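What the small sellers want from the platform rules

12/19/25

Shu-fen Mok has spent the last months reading a draft law that most sellers will never open. The draft would oblige large online marketplaces to explain how they rank products, and to tell a seller in advance when the ranking is going to change. It has 508 articles and annexes together, and she keeps a printed copy with paper strips between the pages.

We met in Nosdale, where she advises a group of independent shops that also sell through Rukik, the biggest marketplace in the region. The shops are small. Many of them have one counter, one computer and one person who answers the messages in the evening.

"The people who wrote this draft have understood the problem," she told me. "I want to say this first, because later I will complain a lot."

The problem, as she explains it, is dependence. A shop opens an account with Rukik and for the first year the orders grow. Then the shop hires someone, or rents a bigger storage room, and from this moment it cannot leave. If the fee goes up, the shop pays. If the search page changes and its products fall to the fourth page of results, it buys advertising to come back to the first.

"In October one member lost 31 percent of its orders in a single week," Mok said. "The prices were the same, the ratings were the same. They wrote to the support address and received an automatic answer with a link to the help center."

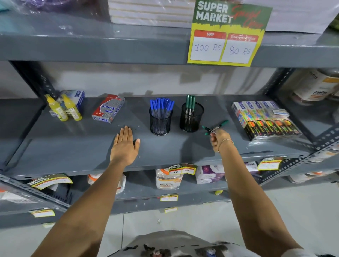 Daniel at Munro sees the matter differently, and wrote to me after he heard I was preparing this interview. His company makes inventory software for online sellers, and he thinks that a ranking which is explained too well will be abused in a few days by those who have time to study it. The honest shop, in his opinion, will then be in a worse place than before.

I read his message to Mok. She listened to the end and asked me to repeat one part.

"It is a fair point and I do not want to laugh at it," she said. "But the big sellers already study the ranking. They have employees for this. What is secret is secret only for the small ones."

She does not ask that the formula be published. Her proposal is more modest: the platform should name the main factors, say which of them can be improved by paying, and give notice of every important change. The draft now gives five days of notice. She would like four weeks.

"Five days, what can you do? You can be sad in advance, nothing more."

The second part of our conversation was about data, and here she became less patient. When a customer buys through Rukik, the platform knows the name, the address and everything this person looked at before. The seller gets the label for the parcel. If the platform later begins to offer a similar product under its own brand, it already knows who might buy it and at what price.

The draft prohibits this use of sellers' data, but with an exception for information that is "aggregated." Mok has put two paper strips on that page.

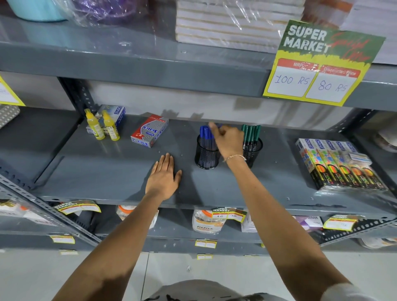 The word is not defined anywhere in the text, and she believes it will be the first one to go before a judge. If a product is sold by only three shops, the sum of their sales is aggregated too, and it still says almost everything about each of them. She has suggested a minimum number of sellers, below which the exception would not apply. So far she has no answer to this suggestion.

I asked if there was a model she would like to follow. She mentioned Dranum, a smaller marketplace that gives sellers a monthly report with the searches which brought customers to their pages. No law obliged it to do this. The report is not perfect, she said, and it comes late, but her members read it and they argue about it, and some of them have changed their product titles because of it.

Would the shops leave Rukik for Dranum, then?

"No. The customers are on Rukik. I also buy there, I must confess it."

The consultation on the draft remains open, and more than 31 associations have sent their comments. Mok is still working on hers. She wants to keep it under ten pages and was on the twelfth when we spoke. The part on complaints is the longest: she asks that a seller whose account is suspended should be able to speak with a person, by phone, before the suspension begins.

"My members repeat this to me more than anything about algorithms," she said. "They want a number to call, and that somebody picks up."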